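Grullcombe Hand Gripper
For teaching cloth handling on the floor

Overview
The Grullcombe is a two-finger gripper that a worker holds and moves by hand. The worker does a job the usual way, picking up and putting down, and the recorded motions are used to set up an automated sorting arm. Your staff do the teaching, so no one has to write code.

It is made for soft goods: socks, washcloths, shirts, pillowcases. The curved black fingers are held on with hex-socket screws and can be changed at the bench.

Picking up small items
Small pieces are the hardest part of most linen lines. They bunch, fold over and hide under larger cloth. Have the worker close the fingers on the middle of the piece and lift straight up. Practice on a bed or other soft surface before moving to the table — the cloth gives differently. 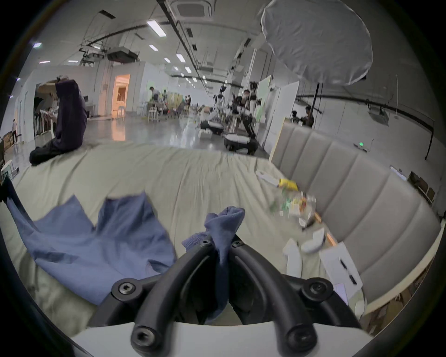
What changes for your staff
At the Drusby linen plant, sorters used to spend the whole shift at the small-goods table. They now rotate. Two people teach and check the arm while the others fold, pack and handle stained or torn pieces, and those still go through human hands. Job titles stayed the same. The start-of-shift meeting got longer, mostly to go over what the arm dropped the night before.

Expect slow going at first. Drusby recorded more than 2000 pickups before running the arm alone, and sorters asked for shorter teaching turns. Wrists get tired. We suggest a change of hands every 12 minutes.

In the box
Hand gripper
Spare finger set
Hex key
Wall cradle
Printed guide for trainers

Options
Caputo finger pads, for towels and heavy cloth
Ullata carry case, holds 2 grippers

Ordering
Ships in 14 working days. Trainer visits are booked separately — October is full.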